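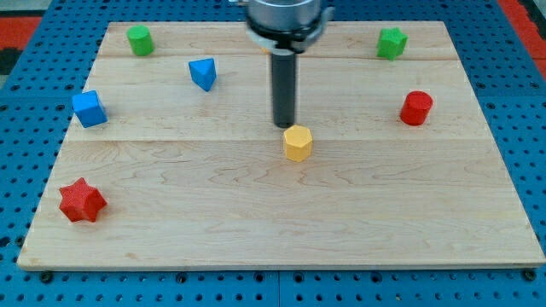
Maple board, three planks, with a set of colored blocks. Blue pegboard table sold separately.

Plirkow Maple Board

I have looked at a lot of "solid maple" over the years, and most of it came with a picture of a knife and a lemon and very little else to go on. So this page says what the board is, what it does well, and where we think the usual claims for boards like it go too far.

It's a big rectangular board in pale maple, made from three wide planks joined edge to edge. You can find the seams if you look. Some sellers call a seam like that invisible. We don't, and we'd be wary of anyone who does, as the grain changes direction from one plank to the next and your eye will catch it sooner or later. If that bothers you, buy something in one piece and be ready to pay for it.

The color is creamy with darker wavy lines running through. Every board is different. Please don't send one back on the grounds that the grain isn't the grain in the picture.

What it's for

A flat, light-colored surface for sorting, building and tabletop work. Blocks show up well against it, green, blue and yellow especially. Short six-sided pieces and cylinders stand upright on it without fuss. We've seen other firms say a wood surface "improves focus." We have no idea how you would measure that and make no such claim.

On a pegboard table

The board rests flat on top of the perforated surface. There are no pegs or clips included. Dastusell makes a corner stop that fits most pegboard holes, and a few customers swear by it. We tried it for 2 weeks in May and found the board's own weight did nearly as well. If your table gets bumped a lot, get the stops.

Finish and care

Wipe with a damp cloth and dry it right away. Oil it when it starts to look dull. The label on Mustidico board oil says every 11 weeks, and to us that sounds like a schedule written by people who sell oil. Ours get it twice a year. Don't soak the board, and don't leave it leaning on a radiator.

Will it warp? It's wood, so it might. Store it flat and the odds are good.

Delivery and returns

Ships in 13 working days, flat, in a double carton. Orders over $200 ship free. Unused boards can be returned in the original carton. Stains and dents are yours to keep.

Often bought with: Kárason felt feet, set of 4. They stop the board scratching a painted table, though a folded dish towel does the same job for nothing.

Page updated Fri 6 September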